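Yurt takes second Keskin seat for Lillside round

Keskin Racing has confirmed Güven Yurt, 28, as driver of its second touring car from the Lillside round in May. He replaces Perihan Tokgöz, who moves to the lead car for the rest of the season.

Yurt completed 400 kilometres of testing at Bikcombe on Thursday, mostly on used tyres. The team ran two rear anti-roll bar settings and kept the softer one. Brake balance was moved forward after a lock-up at the hairpin in the morning session. No other parts were changed.
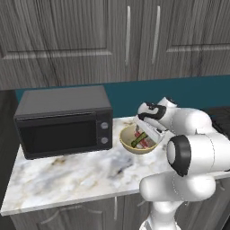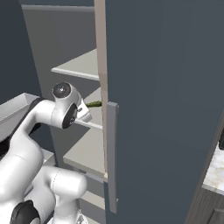

Points and entry

Tokgöz stands third in the drivers' table after the opening races at Rurham, 8 points behind the leader. Points scored by the second car carry over to the team total, but Yurt starts on zero in his own right. As a new entrant he must also run 3 observed laps in Friday practice before his licence is signed off for the grid.

Both cars will use the short final drive at Lillside, where the longest straight ends in a second-gear corner. Minimum weight is unchanged. Qualifying begins at 10.15 am, with the first race at 2 pm and the second at 4.30 pm. Paddock gates open at 7 am.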